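Skirnero Home Help > Timber and Benchtops > Oil, wax, varnish

Butcher block style top, how do I get it ready to oil and are the dark streaks normal?

Asked by Tarmo Jaunzems, 1/23/14
488 views

Hi all, quick one, typing this on lunch. Bought a block top off a bloke who was clearing out his shed, made up of lots of narrow pieces glued together, no idea what timber. Seller didn't know either. Came with half a tin of Huvmont oil, lid rusted on, so that's probably going in the bin.

It's never been finished as far as I can tell. Feels dry. Water dropped on it soaks in pretty much straight away and leaves a mark. Want it as a general bench, bit of everything, glue, coffee, the odd bit of soldering. No food. Would like to keep the colour pale if possible, my last one went orange and I hated it every day for years.

Things I want to know:

Do I have to sand the whole lot or can I just do the rough bits
Oil or varnish, for something that gets leaned on and has stuff dragged over it
Are the darker brown streaks going to be a problem — is it rot, or stain, or just how the wood is
Does the underside need doing too. Can't get at it easily and would rather not

Colour runs from tan to a sort of honey, some blocks paler, joints mostly going side to side. Streaks are all over, not just the one spot.

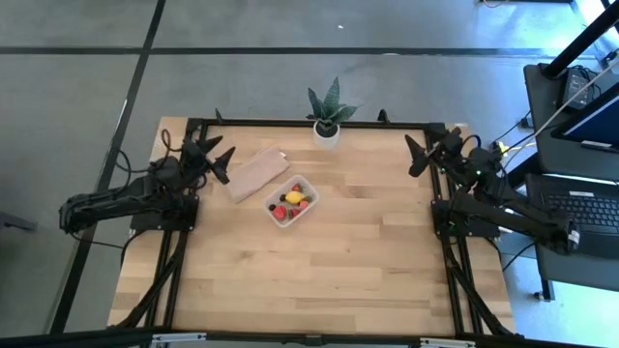
Gunārs Lūse: Streaks first since that's the easy bit. If it's the same hardness as the timber next to it, leave it alone. Push your thumbnail in, or the tip of a screwdriver somewhere that won't show. Goes in easy = soft = worry. Doesn't, then it's mineral or heartwood colour and it's in there all the way through, you won't sand it out and you'll just make a dip trying. Block tops get glued up from whatever's in the bin so you get all sorts next to each other. I like it myself.

Sanding, do the whole lot. If you only do the rough bits the oil goes on patchy and you'll see every edge of where you stopped. 120 then 180, with the grain, by hand for the last pass if your sander leaves swirls. Don't go up to 600 like people tell you, it closes the surface and the oil just sits there going sticky. Vacuum, wipe with a damp rag, let it dry, quick go over with the 180 again becuase the grain will stand up.

Oil for a bench. Varnish looks great till the first scratch and then you're stripping the lot. Hardwax if you can afford it. Two thin coats, wipe off everything that hasn't soaked in after 15 min or so. THIN. And lay the rags flat outside to dry or put them in a bucket of water, don't bunch them up in the bin, they can catch fire by themselves. Not kidding about that.

Pale is the hard part. Any oil will darken it. Wipe a wet rag over a corner, that's pretty close to what you'll get. If you hate it wet you'll hate it oiled.

Underside yes. One coat, doesn't have to be pretty. Top sealed and bottom bare, it can cup.

5 people found this helpful

Second answer (guest)

just use the Kaczorowski clear stuff from the hardware, did mine in November and its fine. didnt sand. didnt do underneath either

Comment on this answer, Gunārs Lūse: How's it going to look in two years though. And which clear, they do a water based and an oil one, very different colours.

Comment, guest: the blue tin

Third answer, from Zorkance

Agree with most of the first one but I'd go water based poly if pale is the thing you care about most. It hardly yellows. Downside is it's a film, so hot stuff marks it and drips from the soldering iron will too. Put a mat down for that, silicone one, cheap.

Test patch whatever you pick. Underside or an offcut. Give it a full day, colour shifts as it dries, and check it in daylight, shed lights make everything look yellow.

Also check the joints before you start. Run a fingernail across each one. Any that catch might be opening up, get glue in and clamp it now, glue won't stick once there's oil in the gap. I missed one on mine and it's still there.

Tarmo Jaunzems replied:

Thanks both. Did the screwdriver test on three of the streaks, hard as the rest, so leaving them be. Wet rag on the corner was darker than I wanted but not orange, think I can live with it. Going hardwax. Will do the underneath, grumbling the whole time.

One more — how long before I can put weight on it? Tin says a week, shop said overnight

Gunārs Lūse: Overnight for light stuff. Nothing heavy or wet for the week. Go with the tin.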